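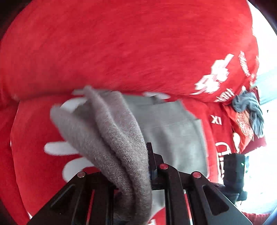 *Grey knit, red pile. Laundry, mid-sort.*

I have a theory about folding, and it has made me unpopular at home, so I'm going to try it out on you lot instead. Most of the clothes we fold don't need folding, and the ones that do need it are the ones we rush.

Jumpers are what started me off. Anything knitted, really. I grew up in Clarnach, where it rains sideways from the end of summer until April, and everyone I knew owned more wool than sense. My mum hung her good cardigan on a wire hanger for one winter and it came out with two little horns on the shoulders. She wore it to a christening like that. I have never hung up a knit since, and I get quite worked up when I see it done in shops (with those clippy hangers as well, the ones with teeth!).

So knits get folded, fine. But look at how people do it. They pick the thing up by the middle, all bunched together, and give it a sort of hopeful flap, and then it goes over on itself and into the drawer like a dropped pancake. I've done it thousands of times. A soft fuzzy knit won't behave if you hold it in a pinch, it just rolls up and hangs there sulking. You want to lay it face down on something flat, get your palms on it and push the creases outwards, then bring the sleeves in. It takes me 73 seconds. Yes, I timed it, there was a bet on.

Now compare that with what we lavish on pillowcases. A pillowcase is a rectangle! It comes out of the wash a rectangle and it goes back on the bed a rectangle and in between it lives in a dark cupboard. My flatmate Jui-lin Yau irons hers, folds them in thirds and ties a set together with ribbon, and I love her dearly but I think it's bonkers. She could have had a bath in that time. T-shirts for the gym, same story. Pants – I'm sorry, but who is folding pants? Chuck them in a drawer and shut it.

Jui-lin's side of the argument, to be fair to her, is that folding is the nice bit. Washing is noise and hanging out is cold fingers, and then you get to stand there with the radio on making tidy squares, and why would you give that up? I do see it. There was a spell when I lived in Ceseck, in a flat with a broken boiler and not much else going on, when the Sunday-ish pile of clean clothes was the only thing all week I could properly finish. I folded everything then. I folded dusters.

But that's folding as a hobby, and I'd put it next to jigsaws. What I can't be doing with is folding as a duty, where you let the whole heap sit on the bed for days because doing it "properly" is such a slog, and you end up sleeping next to it and then dressing out of it. I reckon some six in every ten of us have shared a bed with the clean washing. We'd be better off pulling out the knits, giving those a decent go, and stuffing the rest away before the kettle's boiled.

The other thing I'd change is the sorting. I used to start at the top of the heap and work down, whatever came next. These days I go by feel – anything soft and stretchy out first, while I've still got the patience, then the flat cottony stuff, then the odds and ends. Big red things go last in my house, mainly so I can see what's left under them.

Jui-lin has read this over my shoulder and says that if I touch her pillowcases she's moving out. She's also just hung my green jumper on the back of the door, by the shoulders, and gone to make toast.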